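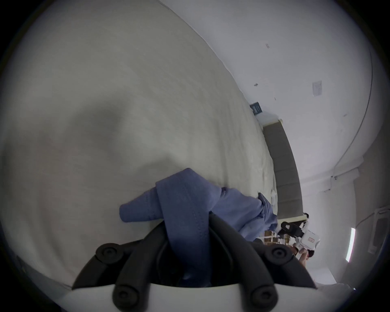 4. The open day at Candalthorpe

4.1 Setting and purpose

The bedroom tasks described in Section 3 were shown to the public on 10/6/25, when the Oltesetti laboratory opened its Candalthorpe site to visitors. The open day was not planned as an experiment. It was meant to let people from the Trodirside district see how manipulation data is collected, and to let them try it. We report on it because it gave us our only chance to watch people with no training use the Mak gripper on cloth, and because their questions led to changes in the instruction sheet we now give to paid collectors.

The Mak is a hand-held gripper with two fingers and a built-in camera. The person using it carries out a task as they would by hand, and the camera records the view over the fingers. No robot arm takes part at this stage. The recordings are later used to train a policy that runs on an arm fitted with the same fingers.

The site was open to visitors for 2 hours. We had 227 people through the door, and 12 of them agreed to take part in the short trial described in 4.3. The others watched, asked questions, or handled a gripper at the front desk without being recorded.

4.2 Demonstration

Ghislain Arsenault led the demonstration in the bedroom area. He began each round with a garment lying crumpled on the bed and asked visitors where they would take hold of it. Most pointed to a collar or a sleeve if they could find one. He then picked the garment up with the gripper, let it hang, and showed how the shape changed once the weight was off the sheet. Visitors could follow the camera view on a monitor near the door.

Figure 4 is a still from the work in this area. The fingers have closed on a blue garment that lies on a cream-white sheet, and part of the cloth hangs down between them. A second person with a hand-held gripper is visible in the background. The still also shows why the wide lens is useful for cloth. A flap of the garment extends well to the left of the fingers, and a narrower lens would have lost it. The cost is strong curvature toward the edges, and several visitors asked if the bed itself was bent. We now correct for this on the monitor when guests are present, although the stored recordings are left as they are.

A garment that has been dropped in a heap gives few clues about where its corners are. When talking to visitors we found it easiest to explain this with seams. A seam tells the person, and in time the policy, which piece of cloth is an edge and which is only a fold. Arsenault pointed to seams before each pick. Visitors who had heard this explanation tended to look for seams themselves, which we had not expected and which should be kept in mind when reading the results below.

4.3 Visitor trial

Nawal Fahmy ran the trial. Each participant was given a gripper, a garment, and one instruction: pick the garment up from the bed, lay it flat, and fold it once. No time limit was announced. Recording stopped at 600 seconds if the participant had not finished, but this was not mentioned beforehand and it did not come up in any of the runs.

All participants were adults. They signed the same consent form as our regular collectors and could ask for their recordings to be deleted. Nobody's face was meant to be recorded, and people standing near the bed were asked to agree before each run began.

We looked at three things: the place of the first grasp, the number of times the garment was let go and taken up again, and whether the final fold held when the gripper was moved away. The runs were labeled by Fahmy and checked by Arsenault. Where the two did not agree, the run was watched again by both.

4.4 What we saw

The first grasp was usually made near the middle of the heap. This was the case even for people who had pointed to a collar or sleeve during the demonstration. When asked about it afterward, participants said that the middle was higher and easier to reach with the fingers. A grasp in the middle lifts the garment but does not open it, so most runs went on with the garment being put down and picked up again by an edge.

The second common pattern was to press the fingers down into the mattress. With a bare hand this does no harm. With the Mak it pushes the sheet up between the fingers, and the gripper then closes on the sheet as well as the garment. Participants noticed this only when the sheet began to move. Our own collectors did the same in their first week – we had put it down to poor instructions at the time, but it now looks like a habit that most people bring with them.

Participants also used their free hand. The instruction did not forbid it, and we had not thought to. Runs in which the free hand touched the garment were kept for the count of grasps but will not be used for training.

4.5 Changes made afterward

The instruction sheet now says that the free hand stays away from the cloth. It also asks collectors to bring the fingers in at a low angle, nearly level with the sheet, when they want a single layer. We added a short practice run in which a garment is picked up by a seam and put down again with no folding at all. Fahmy rewrote the sheet in June and new collectors have used it from then on.

One request from visitors has not been met. Several people asked to see the trained policy fold the same garments on the same bed. The arm at Candalthorpe is mounted on a fixed table and cannot reach across a mattress, so a direct comparison was not possible on the day. Section 5 gives results for the arm on the table, with the same kinds of garments. The sheet used there was pulled tight and clamped at the corners, and the grasping errors described in 4.4 should therefore be expected less often.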